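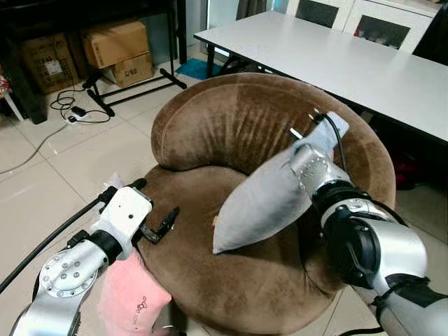
Sandra Sedgwick

Two-arm dressing cell: questions from staff at the Durham showroom

Which tasks does the cell cover?
Placing and straightening cushions and pillows on armchairs and sofas, and clearing fabric items off the seat. Moving furniture stays with the floor team. So does anything involving glass, lamps or the display cabinets.

Will my hours change?
No. Contracted hours at Durham are the same as before the cell was installed. The morning dressing slot, which used to take two people until 9.30, is now one person supervising the cell and one person on deliveries. The rota shows these as D1 and D2.

Who can supervise it?
Anyone who has done the half-day session with Trevor Catterall. The session covers start-up, the stop button, hand clearance and how to file a fault. Gitville staff who transfer in must repeat it, as their cell runs an older controller.

How close can I stand?
Outside the reach of both arms while the cell is live. If you need to touch the chair, the pillow or a gripper, press stop first and wait for the amber light. Do not lean over a backrest to straighten a pillow that a gripper is still holding.

One arm has the pillow and the other is open over the seat. Is that a fault?
No. The arms are assigned separately, and an open gripper above the upholstery is a normal waiting position. Treat it as a fault if neither arm has moved for 20 seconds and no prompt has come up on the tablet.

Does it mark velvet?
Grip force is limited for soft goods. Plush shows lines wherever the nap has been pushed the other way, whether by a hand or a machine, and these brush out. Report a pulled thread or a mark that does not brush out on form 37, with the stock number of the chair.

What about the cables?
Arm cables are part of the cell and must not be unplugged or re-routed by floor staff. Cables on the tiles are a trip risk. Walk round them, and tell the supervisor if one has moved into the walkway.

Can I leave my bag or coat on a chair?
Not on one that is due to be dressed. The cell handles fabric items and will not know that one of them is yours. Lockers are on the first floor.

What happens when it gets a placement wrong?
Correct it by hand after pressing stop, then choose "corrected" on the tablet. Corrections go to Arnulfo Nina at Graveck, who maintains the software. They are not used in appraisals. This was agreed in writing in September.

Is my work being recorded?
The cell's cameras record while it is live. Footage is kept for 71 days and can be viewed by Arnulfo Nina and the site manager. Requests to see footage you appear in go to Liette Bélanger.

Will there be a second cell?
The Kennedy site is next. No decision has been made on another one for Durham.

Who do I call?
Extension 200, 8 am to 6 pm. Outside those hours, press stop, switch off at the wall and leave a note for D1.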